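Folk Tales and Legends > Central Europe > The Urnomard stories

Topic: Who moved the lake in the Urnomard legend?

matej_halas
Posted: Friday, November 13, 2020
Hello all. I am collecting versions of the Urnomard legend for a small booklet and I am stuck on one point. In my grandmother's telling, the lake of Zitura was moved over the hill in one night by the miller's daughter, who carried it in her apron. In a printed version I found, it is the giant who does it, as a punishment for the village. Which one is older, do you think? My English is not perfect, so please ask if something is not clear.

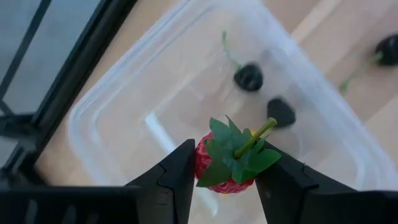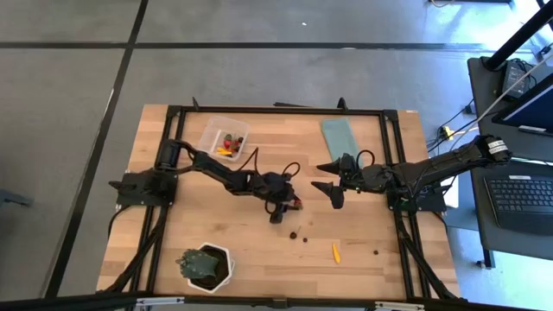 The strawberry-like berry with its green leaves, and the table with the two arms

goertz_mattes
The giant is older, I am quite sure. In all the valleys near Zitura the giants move things: stones, churches, one time a whole field with the cows on it. The daughter came in when the story was told to children in the winter evenings. My uncle told it every November and he had only the giant.

Abla_AJ
I do not agree with Mattes. That your uncle had only the giant does not make the giant old. Women carrying land or water in the apron is a very old motif, you find it in many countries, usually the apron string breaks and an island or a hill falls out. Matěj, does the string break in your version?

matej_halas
Yes, it breaks! I forgot to write it. Some water falls out and this is why there is a wet meadow behind the chapel. My grandmother always pointed with her spoon in the direction of the meadow.

Abla_AJ
Then I would trust her. A detail that is tied to a real place stays for a long time.

goertz_mattes
Or somebody had a wet meadow and needed a story for it. This happens every day.

L_Chisholm
The version I know has 12 giants, and the miller's daughter wins the lake from them with three riddles. So both of you can be right. I heard it from a man called Herby on a walking holiday. He also said it must be told at Yule and never in summer, or the lake goes back.

goertz_mattes
12 giants is too many for that hill.

daichi.s
What is the third riddle? I have seen only two written down, and the second one does not work in translation.

L_Chisholm
Sorry, I only remember the first – what drinks and is never thirsty. The answer was the mill wheel. I will look in my notebook at the weekend.

matej_halas
Lewis, that would be a great help. I have 40 pages for the booklet and I think now I will print both versions next to each other, with the riddles if we find them. Mattes, can I use your uncle's telling too?

goertz_mattes
You can, but please write that it is the older one.

Abla_AJ
Please write that it is disputed.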